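**Why did my limit order on Vorard shares not fill before the market opened?**

I placed a limit order through Gruseleo at 7:30 a.m. on Friday. The quote passed my price, yet the order remained pending.

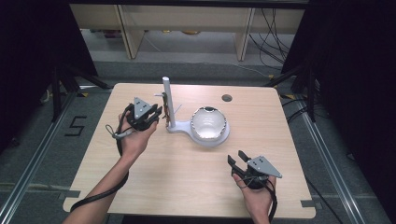
The account is funded and has no restrictions. Is a separate instruction required?

### Answer 1

Yes. Standard day orders at Gruseleo are held until the regular session opens. To take part in early trading, please:

1. Cancel the pending order.
2. Select "Extended hours" under Time in Force.
3. Enter the limit price again and submit.

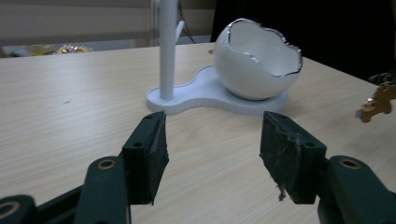
### Answer 2

Check the size as well. A quote for 20 shares will not fill an order for 30 in full. Dorkesard customers report the same.

### Answer 3

Mine took 2 days. I have since moved to Talavera.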